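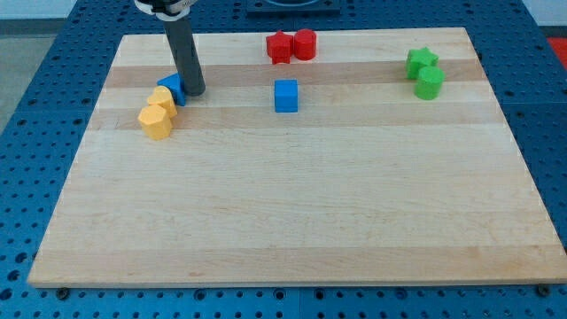
Monthly plans for tabletop robot kits have become common, and I think most small buyers should turn them down. The kit I have in mind is the Zernton, sold by Drelholm, which comes as a bare arm with a choice of end tools. The simplest tool is a plain rod with a rounded tip. It can't grip anything. It pushes. With a wooden board and a few colored blocks, such as a blue cube, a yellow heart and a red star, that is enough to teach a class how hard it is to move one object without disturbing the one touching it. I have no complaint about the hardware.

My complaint is about the plan. Drelholm charges $300 a month for what it calls full service, with a contract of 2 years. For that you get software updates, phone help and replacement tips. The updates are useful. The phone help is good if you call in the morning. The tips are pieces of shaped rod that any machine shop could turn out, and we have worn out one since last November.

The other choice is to buy the arm outright and pay $500 a year for updates alone. Drelholm does offer this, but you have to scroll past the full service page to find it. The sales office in Geltow didn't bring it up until I asked. I don't call that dishonest, but a school with a small budget deserves to see both prices on the same page.

People who defend the plan say a beginner needs the help. That is true for the first few weeks. We called often while we were learning to set the height of the tip over the board, and we would have given up without an answer. After that the calls stopped, and the bill stayed the same.

Tawfik, a smaller seller, handles this better. Its arm is slower and its manual is poor, but support is sold by the call and there is no contract. I would like to see Drelholm copy that. A starter package of $200 with a set number of calls would suit most of the teachers I hear from, and they could add the yearly updates later if they wanted them.

29 September 2020

14 shares
3 comments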